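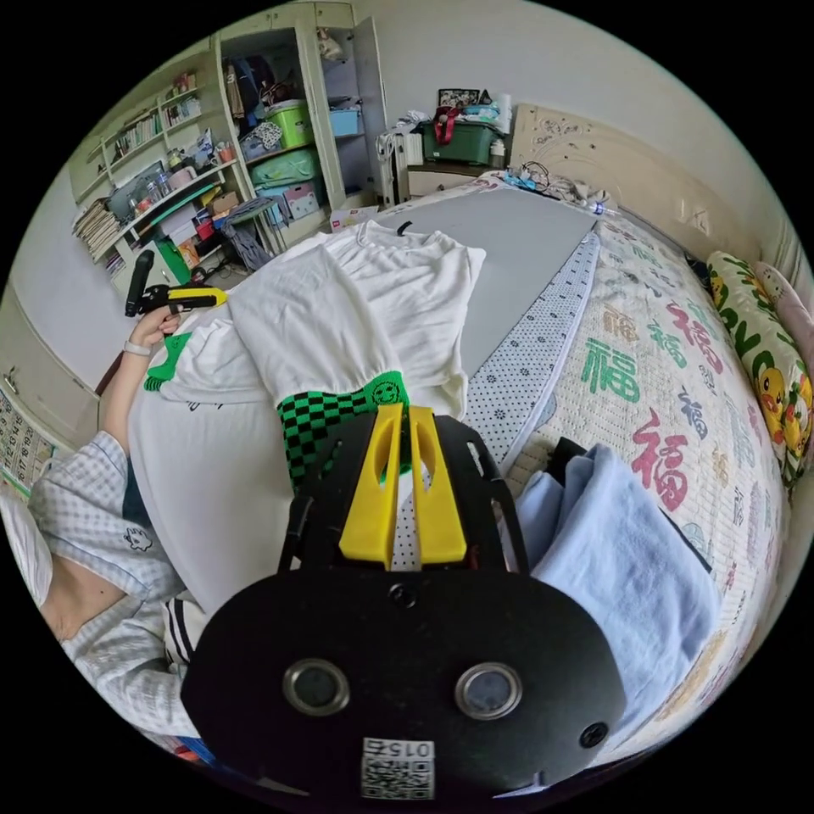
Un haut de pyjama à carreaux bleu clair, avec un petit chat imprimé sur la manche.

Stastier ouvre une collecte pour le linge de nuit et le linge de lit

À partir de septembre, les habitants de Stastier pourront déposer leurs pyjamas, draps, taies et serviettes dans une collecte séparée, distincte des bornes à vêtements qui existent déjà dans la ville. Le service s'appelle Dridolby. Il est géré par la mairie avec l'entreprise Pedico, qui fait le tri et le lavage dans son atelier de la zone nord.

Jusqu'à présent, le linge de maison arrivait mélangé avec les manteaux, les chaussures et les sacs. Les trieurs le mettaient souvent de côté faute de temps, et une grande partie partait comme chiffon industriel, même quand le tissu était encore bon. Selon la mairie, 80 tonnes de textiles ont été ramassées l'année dernière sur le territoire de la commune, et le linge de nuit et de lit était la catégorie la moins bien réutilisée.

Le pyjama est un cas particulier. On le porte longtemps, on le lave beaucoup, et les acheteurs de seconde main le prennent peu dans les rayons ordinaires. Pourtant le coton de ces vêtements est en général souple et facile à recoudre. Pedico a fait un essai au printemps avec des lots venus de deux quartiers, et l'entreprise dit qu'elle a été surprise par le bon état des pièces. Les défauts les plus fréquents étaient un élastique détendu, un bouton perdu ou une couture ouverte sous le bras. Ce sont des réparations courtes, que l'atelier peut faire sur place.

Les articles seront partagés en plusieurs lots après le lavage. Les ensembles complets et les draps sans tache iront à la boutique Navaratnam, rue des Tanneurs, où ils seront vendus à bas prix. Les hauts et les bas dépareillés seront proposés dans un bac à part. Les serviettes usées serviront aux refuges pour animaux de la région, qui en demandent toute l'année et surtout en hiver. Le reste sera découpé ou envoyé à l'effilochage.

La boutique Navaratnam va agrandir son espace pour l'occasion. Un rayon de 100 mètres carrés est prévu à l'étage, avec une table pour déplier les draps et vérifier les dimensions, car les étiquettes sont souvent effacées. La responsable du magasin explique que les clients demandent surtout des draps pour enfants et des pyjamas de grande taille. Elle espère aussi recevoir des housses de couette, qui partent dans la journée quand il y en a. Les prix seront affichés par catégorie et resteront les mêmes jusqu'à la fin de l'hiver.

Six points de dépôt sont annoncés : la piscine, la médiathèque, les deux marchés couverts, la gare routière et l'accueil de la déchetterie. Les conteneurs sont de couleur claire et fermés par une trappe, pour que le linge reste au sec. Il faut mettre les affaires dans un sac bien noué, lavées et complètement sèches. Un seul textile humide peut donner une odeur de moisi à tout le contenu d'un conteneur - c'est le problème que Pedico rencontre le plus souvent avec les bornes actuelles. Les sacs de plus de quinze kilos doivent être apportés directement à l'atelier, le jeudi entre 9 heures et 17 heures.

Les oreillers, les couettes et les matelas ne sont pas acceptés. Leur garnissage demande un autre traitement, et la commune n'a pas encore trouvé de partenaire pour cela. Ils continuent donc d'aller à la déchetterie. Les couvertures en laine sont prises, de même que les peignoirs et les chaussons en tissu, à condition que ces derniers soient attachés par paire.
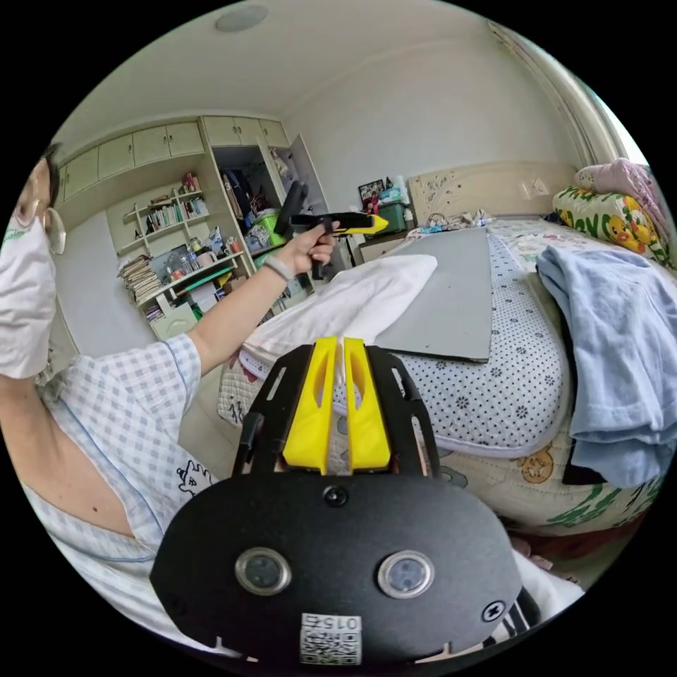 Peut-on donner un pyjama qui a un trou ou une couture défaite ?
Tout vêtement de nuit propre et sec est accepté, même abîmé, et c'est l'atelier qui décide s'il doit être réparé, coupé en chiffons ou envoyé à l'effilochage.

Le coût du projet reste modeste. La commune paie les conteneurs et leur installation, tandis que Pedico prend à sa charge le transport et l'entretien des machines à laver. La vente en boutique doit couvrir une partie du travail de couture. Deux postes à mi-temps ont été créés à l'atelier, et un troisième pourrait suivre au printemps si les quantités sont suffisantes. L'objectif fixé pour la première saison est de 2000 pièces remises en vente.

Dans les écoles, une information sera distribuée à la rentrée avec le calendrier des ramassages. Les internats du lycée agricole sont aussi intéressés. Chaque été, ils renouvellent une partie de leur literie, et les anciens draps étaient jusqu'ici stockés dans une cave sans destination précise. Un premier lot de 500 draps simples a déjà été promis à Dridolby. Ils sont blancs, tous de la même taille, et ils seront peut-être teints avant la vente - une idée de l'atelier qui doit encore être essayée.

Quelques habitants ont posé la question de l'hygiène lors de la réunion publique à la salle des fêtes. L'entreprise a répondu que tout le linge est lavé à haute température quand la matière le permet, puis séché en machine et contrôlé à la main. Les pièces fragiles, par exemple en soie ou en laine, passent par un programme plus doux et sont mises à part pendant deux semaines. Les sous-vêtements sont refusés à la vente et vont directement au recyclage. Une autre remarque concernait le bruit des camions près du marché couvert de la rive gauche, et la mairie a accepté de déplacer le passage à 10 heures.

Pour les personnes qui ne peuvent pas se déplacer, un ramassage à domicile est prévu une fois par mois. L'inscription se fait à l'accueil de la mairie ou par téléphone, au plus tard trois jours avant le passage. Les sacs doivent être posés devant la porte le matin même, et le nom de la rue doit être écrit dessus au feutre. Un atelier de couture ouvert à tous, pour apprendre à changer un élastique ou à transformer un drap en sac, aura lieu à la boutique Navaratnam pendant les vacances d'automne. L'entrée est gratuite, le fil et les aiguilles sont fournis.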